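# 驻波

费尔塔萨德(Feltasard)水文站建在河口北岸,编制两人。九月以后只剩一人值班,另一人的床位用来堆放备用电缆。

值班员每天读取潮位两次,间隔固定。记录仪是尼斯比特(Nisbet)型,浮筒式,量程6米,走纸速度每小时10毫米。读数抄入登记簿,再由短波报给对岸的济内尔(Zirnel)港务处。对方只回一个字:收。

异常出现在换纸后的第二夜。曲线在高潮段叠加了一列小振幅波动,周期60秒,极为规整。风速为零,航道无船。值班员按手册依次排查:浮筒未卡滞,导管进水孔未堵,钟机无误差。他更换了笔尖,波动仍在。

他在备注栏写下“疑为井内驻波”,随后把这几个字划去。静水井的深度不支持这个周期。

凌晨,他回到宿舍,没有开灯,坐在桌边推算。
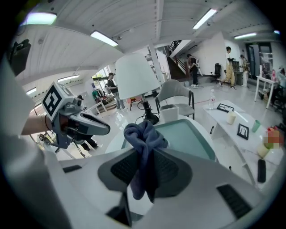

台灯与蓝灰色的布。

推算的结果是,若要产生60秒的周期,水体长度应大于河口本身的宽度。换言之,反射面不在对岸,在对岸之后。地图上,那个位置是旱地。

他把算式誊清,附在当日报表后面,用短波报出全部数值。济内尔沉默的时间比平时长。随后对方要求复述振幅,他复述了。对方又要求复述周期。

“收。”

天亮前波动消失,曲线恢复平滑。他剪下那一段记录纸,标明起止时刻,装入牛皮纸袋。袋子应归入“仪器故障”一格。他拉开柜门,发现那一格里已有10只同样的纸袋,封口处是历任值班员的签章,最早的一只墨迹已经发褐。

他没有拆开。他在自己的纸袋上编了号,放在末尾,然后去井边读早潮。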